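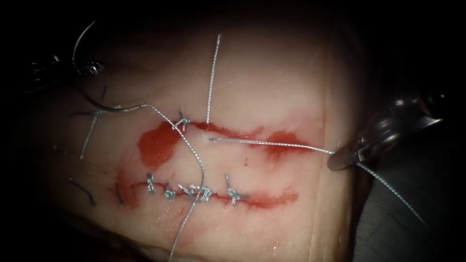

A practice pad during a stitching session, with the lower cut closed and the upper one under way.

Suturing evenings to return at Dustside after a full first term
Feb 17, 2025

The suturing practice evenings at the Dustside teaching rooms are to carry on until August, the organisers have confirmed, after a first term in which every place was taken and a fair few people had to be put on a waiting list.

The evenings began last autumn as a small addition to the daytime timetable, meant for student nurses, veterinary students and junior staff who wanted more time with a needle than an ordinary class can give them. There was some worry at the start that people would not want to come out again after a long day on the wards — and then 13 of them turned up to the very first one, several still in their work shoes, and the kettle has hardly been off since.

Each session lasts 90 minutes and keeps to much the same pattern. Everybody gets a pad of practice tissue with cuts made in it, and works along them with a curved needle and braided thread, putting in one interrupted stitch after another and tying each off separately before going on to the next. The pad in our picture has five knots along its lower cut, the third of them in a bit of a tangle, and a single knot so far near the left end of the upper one. Red smears along both cuts give the learner something a good deal closer to the real thing than a clean sheet would.

Tutors go from bench to bench looking at spacing, at how evenly the two edges meet and at how long the tails have been left. They are a patient lot, and quite happy to see the same knot tied over and over until it sits nicely. Over the term the group got through 213 pads, which came from the supplier Pisharody, while the Nuvent fund has paid for needles and thread and has promised to do the same again this year.

New for the coming term is a slower beginners' group, limited to 4 people at a time, for those who have never held a needle holder before and would rather not start out next to somebody in their final year. It will meet in the small room behind the Rivell library, where the light is very good and there is space to spread out.

Places are free, but they do need to be booked at the Dustside front desk, and anyone still on last term's waiting list will be offered a seat first. Please bring your own apron if you have one.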